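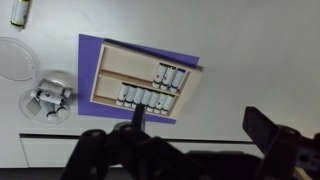
Small bottles with white labels on the two-tier wooden shelf.

Lurnwood Air Museum
Progress report to the Nilus Fund
Repainting and return to display of the Pesik commuter airplane
7 Oct 2025

Work since the last report

The old paint is off the fuselage and both wings. The tail is half done. We stopped there in September when the rented lift had to go back, and it returns to us next week. Stripping went slower than planned on the belly, where two later coats had been put over the airline colors without sanding between them. Chemical stripper took off the top coat and softened the second, which then had to be worked off by hand with plastic scrapers.

Labor charged to the grant so far comes to 413 hours. The budget allows 498 for stripping and surface repair combined. We expect to finish inside that figure if the rudder skin is sound. It has not been opened up yet.

Corrosion was found in three places: under the forward door sill, along the lower edge of the left wing root, and behind the cabin step. The first two were light and have been cleaned and primed. The step area needs a new doubler. The metal is in stock and the drawing is done.

Livery

The airplane will be shown as it flew in 2000, with the white upper fuselage, the green cheat line and the airline name ahead of the wing. Our earlier plan used the lettering from a sales brochure. While sanding the right side we uncovered the edge of the original lettering and traced it. It is taller than in the brochure and sits lower, so the masks have been redrawn from the tracing. There is no extra cost, as the masks had not been cut.

Paint will be supplied by Đàm Coatings. Their first green was too blue next to the patch of original paint we kept inside the baggage door. The second sample is a good match in daylight and has been approved. White and primer are already on site.

Cabin

Seat frames are out, cleaned and stored in the east bay. The carpet was past saving and has been thrown away. We have kept one square for the color. New window shades are not in this grant and will be left for a later application.

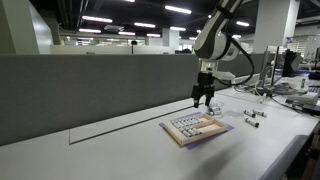 Divided wooden tray on a purple mat, with batteries in a clear plastic cup nearby.

Spending

Lift rental is $20 a day over the quote, following a rate change in August. We have covered this out of the line for masking supplies, which was set too high. All other lines are on budget. Receipts are attached in the usual order.

Next period

Finish stripping the tail and inspect the rudder. Fit the doubler at the cabin step. Prime the whole airframe, then spray the white. The green line and lettering follow once the white has cured. The hangar heaters are due for service before spraying starts, and we will send the new paint dates when that visit is booked.

We ask for the fund's consent to move the public viewing day from November to early spring. The second payment is not affected by this change.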